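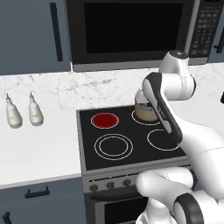
Slide 1. Simulated kitchen, arm at the stove. The back-left burner is on.

Speaker notes: Planning the money for a kitchen robot lab

Good morning, and thank you for coming to the first talk of the day. I keep this slide on the screen while I speak about the first part, so please do not wait for the next one.

My subject is buying. I am not the person who writes the control code in our group. I am the person who signs the orders, and who must explain them one year later. So I will speak about what we ordered, in which order, and what I would put in a different line of the budget today.

(Pause. Ask who in the room has already bought an arm. Ask who has bought a second one.)

Start with the picture. It is a kitchen in simulation: a stove, a microwave over it, blue cabinets, a white arm. On the counter there are two squeeze bottles, and a small jar stands on a burner. Everything in it is a model. When we began, I considered this part as free, and I wrote zero for it in the plan. This was my first mistake. The software license was not expensive, but the kitchen had to be built by a person, and the person has a salary. Nhyira Darko worked on our scenes for four months. In the plan these months were under "general research," where they were invisible.

My advice: give the simulation its own line. Write the name of the person next to it.

Slide 2. The order of purchases

We made the purchases in this order: the arm, the table, the gripper, the computer, and then the simulation. I would now turn it almost completely around. First the simulation and the computer. Then, when the tasks run there, the arm.

Look again at slide 1. (Go back one slide.) The arm comes to the stove from the right side, and the microwave hangs over the burners. With a scene like this you can ask a very practical question before you sign anything: is the reach enough for the back burners when there is something hanging above them? We asked it too late. Our first quote, from Loureiro, was for a shorter arm, and we had already agreed on the price when Nhyira tried the back row in the simulator. The elbow touched the microwave in most of the positions. We changed to the longer arm and paid a change fee.

Please say the fee aloud only if somebody asks. It was 4 percent of the order.

Slide 3. What the quote does not include

I show here the quote of Dindevex with the prices removed. They have given me permission. It is a good quote, and I have no complaint about the company. But read what is missing:

- the mounting plate
- the cable from the controller to the arm in the length we needed (the standard one was too short for our room)
- the training day
- the transport from the loading dock to the second floor
- spare finger pads

Each of these is small. Together they were around 40 percent of what we had put aside for unexpected costs, and we had not yet switched on the machine. The spare finger pads I forgot two times, in two different orders. They wear out quickly when the gripper handles bottles and jars all day.

(If there is time: tell the story of the elevator.)

The story of the elevator, short version. The crate was wider than the door. The delivery firm left it downstairs over a weekend, and on Monday we unpacked it in the corridor, with the agreement of the building office. The plan had no money for this, and also no time for it.

Slide 4. The real kitchen

The stove, the counter and the cabinets must be bought too, if you want to repeat in the room what you did on the screen. Here I want to be careful. In simulation a burner can be on, and it costs nothing and burns nothing. In the room, a burner that is on means an electrician, a fire inspection, and a conversation with the insurance. We decided for the first year to have a real stove that is not connected. The state of the burners we test only in simulation.

Isabelle Bergeron, who leads our group, did not agree with me at first. Her argument was that the grant promised cooking tasks. We read the text of the grant together, and it said "tasks in a kitchen environment." I recommend to read your own text with the same attention before you spend on electricity.

The cabinets we ordered from a normal kitchen store. The fronts had to have bar handles, because our gripper did not hold the round knobs well. If you have a choice, decide the handles together with the gripper.

Slide 5. The second year

A table with two columns. On the left, what I planned for year two. On the right, what I now propose.

Left: a second arm.

Right: no second arm. A maintenance contract, one more graphics card, and half of a salary for scenes and models.

Explain the contract slowly, because this is where questions come. Our offer from Zolletia has a response time of 2 working days. The cheaper one did not give a time at all. When the arm stands still, the students stand still also, and their months are paid in any case. I compare the price of the contract with that number and not with the price of the arm.

For the graphics card: ask for the delivery date in writing. We were told 90 days. The budget year closed in October, and the money could not be moved over. I had to ask for an exception, and I do not want to ask again.

Slide 6. Questions

Leave slide 1 on the screen during the questions, people like to come back to it. The empty budget table is on the group page as a spreadsheet, with the formulas open. If you find an error in it, please write to me.

Related items
Budget table for a kitchen lab (blank spreadsheet)
Choosing a gripper for bottles and jars: notes by Nhyira Darko
Questions to ask before you sign a maintenance contract
Slides: Isabelle Bergeron, From grant text to task list
Moving heavy equipment: a checklist for old buildings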